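로봇 팔은 어떻게 사야 할까? 저금통을 열기 전에 생각할 것들

어린이 기술 교실 · 2019년 2월 14일
글 플루리나 바흐만(Flurina Bachmann)

여러분, 혹시 용돈을 몇 달 동안 꼬박꼬박 모아서 무언가를 사 본 적이 있나요? 자전거일 수도 있고, 블록 상자일 수도 있고, 좋아하는 만화책 전집일 수도 있겠지요. 저는 어렸을 때 롤러스케이트가 갖고 싶어서 저금통을 배가 빵빵해질 때까지 채운 적이 있답니다. 그런데 막상 가게에 가 보니 무릎 보호대도 사야 하고, 헬멧도 사야 하지 뭐예요! 스케이트값만 생각하고 갔던 저는 그날 빈손으로 집에 돌아왔어요.

어른들이 로봇을 살 때도 이것과 아주 비슷한 일이 벌어진답니다. 오늘은 로봇 팔을 사려면 무엇을 따져 보고 계획을 어떻게 세워야 하는지, 우리 동네 작업실 '훌레오(Hulleo)'의 이야기를 들으면서 천천히 알아보기로 해요. 조금 길지만 중간에 물 한 잔 마시고 와도 괜찮아요.

무슨 일을 시킬 건가요?

로봇을 사기 전에 제일 먼저 할 일은 가게에 가는 게 아니에요. 종이와 연필을 꺼내는 거예요. 그리고 로봇에게 맡기고 싶은 일을 하나하나 적어 본답니다. "집안일 다 해 줘!"라고 적으면 안 돼요. 그렇게 적으면 로봇을 파는 사람도 고개를 갸우뚱할 거예요. "책상 위에 있는 천의 귀퉁이를 집는다"처럼 아주 또박또박 적어야 하지요.

훌레오 사람들도 처음에는 목록이 엄청나게 길었어요. 창문도 닦고, 물감도 짜고, 간식도 나르고요. 하지만 목록이 길어지면 로봇도 커지고 값도 껑충 뛰어요. 그래서 줄을 긋고 또 그어서 딱 세 가지만 남겼어요. 천 집기, 줄 집기, 종이 옮기기. 모두 말랑하거나 얇은 물건을 다루는 일이지요.

말랑한 물건은 우리 손에는 쉬운데 로봇에게는 무척 까다로워요. 나무토막은 어디를 집어도 모양이 그대로지만, 줄은 한쪽을 들면 다른 쪽이 축 늘어지고 휘어지잖아요. 그러니까 어떤 물건을 집을지 미리 알아야 그 일에 맞는 손을 고를 수 있답니다.

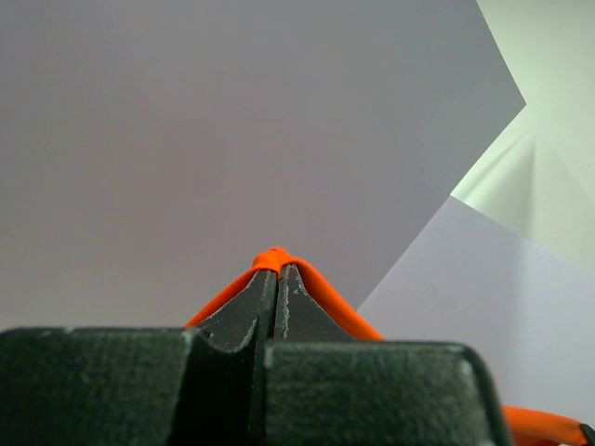 로봇 손가락 끝에 걸린 주황색 줄. 손가락 가장자리에는 칠이 벗겨져 은빛이 보여요.

손은 따로 사는 거라고요?

네, 그럴 때가 많아요! 로봇 팔을 사면 손까지 다 달려 있을 것 같지만, 팔과 손을 따로따로 파는 경우가 흔하답니다. 이렇게 물건을 집는 로봇의 손을 '그리퍼'라고 불러요. 영어로 '꽉 쥐는 것'이라는 뜻이에요.

그리퍼에는 여러 종류가 있어요. 손가락이 두 개인 것도 있고, 세 개인 것도 있고, 문어 빨판처럼 물건에 착 달라붙는 것도 있어요. 유리판처럼 매끈한 물건을 옮긴다면 빨판이 좋겠지요. 하지만 천은 공기가 솔솔 새어 나가서 빨판으로 잡기가 어려울 때가 있어요. 훌레오에서는 오래 의논한 끝에 손가락 두 개짜리를 골랐답니다. 끝이 뾰족하게 모이는 모양이라 얇은 것을 콕 집기에 알맞겠다고 생각한 거예요.

그리고 손가락은 운동화 밑창처럼 쓰다 보면 닳기도 해요. 그래서 예산을 짤 때는 갈아 끼울 손가락값도 한 줄 적어 두는 것이 좋아요. '예산'이 무슨 말이냐고요? 앞으로 쓸 돈을 미리 생각해서 나누어 놓은 계획이에요. 여러분이 용돈을 받아서 "이건 간식, 이건 저금" 하고 나누는 것도 훌륭한 예산이랍니다.

가격표 두 장을 나란히 놓고

자, 이제 계산기를 꺼내 볼까요? 훌레오는 두 회사에 값을 물어보았어요. 한 곳은 '플로닌(Flonine)', 다른 한 곳은 '쿠스터(Kuster)'예요. 회사에서 "우리는 이 값에 드릴게요" 하고 적어 주는 종이를 '견적서'라고 해요. 숫자가 너무 길면 머리가 아프니까 훌레오 사람들은 돈을 '스티커'로 바꾸어 생각했어요. 벽에 커다란 종이를 붙이고 스티커 한 장을 만 원으로 치기로 했답니다.

플로닌의 로봇 팔은 스티커 849장이었어요. 쿠스터의 로봇 팔은 스티커 1,009장이었고요. 어느 쪽이 더 쌀까요? 얼른 보면 플로닌이지요. 1,009에서 849를 빼면 160이니까 스티커가 160장이나 남아요. 우아, 그 돈이면 간식을 얼마나 많이 살 수 있을까요!

그런데 잠깐만요. 견적서의 작은 글씨까지 읽어 봐야 해요. 쿠스터의 값에는 그리퍼와 설치비와 사용법 수업이 모두 들어 있었어요. 플로닌의 값에는 팔만 들어 있었고요. 빠진 것을 하나씩 더해 보니 플로닌 쪽이 오히려 스티커 13장만큼 더 비싸졌답니다. 849장에 173장을 더하면 1,022장이 되거든요. 제가 헬멧과 무릎 보호대를 깜빡했던 것과 똑같은 이야기지요?

그렇다고 작은 가격표가 늘 나쁜 것은 아니에요. 이미 그리퍼를 가지고 있는 작업실이라면 팔만 사는 것이 훨씬 알뜰할 수도 있어요. 우리에게 무엇이 있고 무엇이 없는지를 먼저 알아야 두 가격표를 제대로 견줄 수 있답니다.

사기 전에 한번 해 보기

신발을 살 때 우리는 꼭 신어 보지요. 로봇도 할 수만 있다면 먼저 써 보는 게 좋아요. 어떤 회사는 며칠 동안 로봇을 빌려주기도 하고, 어떤 회사는 손님이 가져온 물건으로 시험을 해 주기도 해요. 이때 중요한 것! 회사에서 준비한 반듯한 물건 말고, 우리가 정말로 다룰 물건을 가져가야 해요. 쭈글쭈글한 천이면 쭈글쭈글한 그대로요.

시험할 때는 공책을 하나 마련해서 어떤 물건을 집었는지, 어디를 집었는지 적어 두면 참 좋아요. 같은 천이라도 한가운데를 집을 때와 귀퉁이를 집을 때가 다르고, 접힌 곳과 한 겹인 곳이 또 다르거든요. 나중에 견적서를 다시 볼 때 이 공책이 큰 도움이 된답니다. 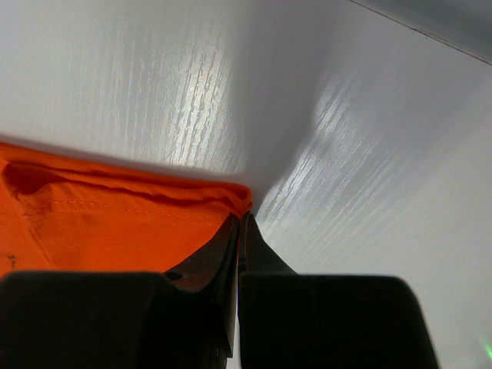 그리고 책상도 잊으면 안 돼요. 로봇 팔은 무거운 데다가 움직일 때 힘이 들어가서, 흔들리는 책상에 올려놓으면 책상까지 덩달아 흔들흔들해요. 튼튼한 책상이 없으면 그것도 사야 하지요. 팔을 쭉 뻗었을 때 사람과 부딪치지 않을 만큼 자리도 넉넉해야 하고, 콘센트가 어디에 있는지도 살펴봐야 해요. 훌레오에서는 줄자로 방을 재고 바닥에 테이프를 붙여서 로봇의 자리를 미리 그려 보았어요. 그랬더니 글쎄, 문이 로봇 자리 쪽으로 열리지 뭐예요! 그래서 책장과 자리를 바꾸기로 했답니다.

또 하나, 로봇을 움직이는 프로그램도 값이 있을 수 있어요. 훌레오가 쓰기로 한 프로그램은 '트루만스(Trumance)'인데, 해마다 사용료를 내야 해요. 이렇게 한 번 내고 끝나는 돈과 해마다 내는 돈은 종이에 칸을 나누어서 따로 적어 두세요. 섞어 적으면 내년에 깜짝 놀라게 된답니다.

여러분도 계획표를 만들어 봐요

로봇이 아니어도 좋아요. 어항도 좋고 텐트도 좋아요. 종이를 꺼내서 아래 칸을 채워 보세요.

갖고 싶은 것:
그걸로 하고 싶은 일 세 가지:
물건값:
함께 사야 하는 것들:
닳거나 떨어지면 다시 사야 하는 것:
해마다 또는 달마다 드는 돈:
놓을 자리:
미리 써 볼 수 있는 곳:

다 채웠으면 어른 한 분께 보여 드리고 "혹시 제가 빠뜨린 게 있나요?" 하고 여쭈어보세요. 훌레오의 계획표도 여러 사람이 돌려 보면서 고치고 또 고친 거예요. 책상값은 맨 마지막에 들어갔고요.

낱말 풀이

그리퍼: 물건을 집는 로봇의 손.
예산: 앞으로 쓸 돈을 미리 나누어 놓은 계획.
견적서: 물건이나 일의 값을 미리 계산해서 적은 종이.
설치비: 물건을 제자리에 놓고 쓸 수 있게 해 주는 데 드는 돈.

다음 7월 호에서는 로봇 팔 옆에서 지켜야 할 안전 약속을 이야기할게요. 여러분이 만든 계획표도 어린이 기술 교실로 보내 주세요. 색연필로 꾸민 것도 대환영이에요!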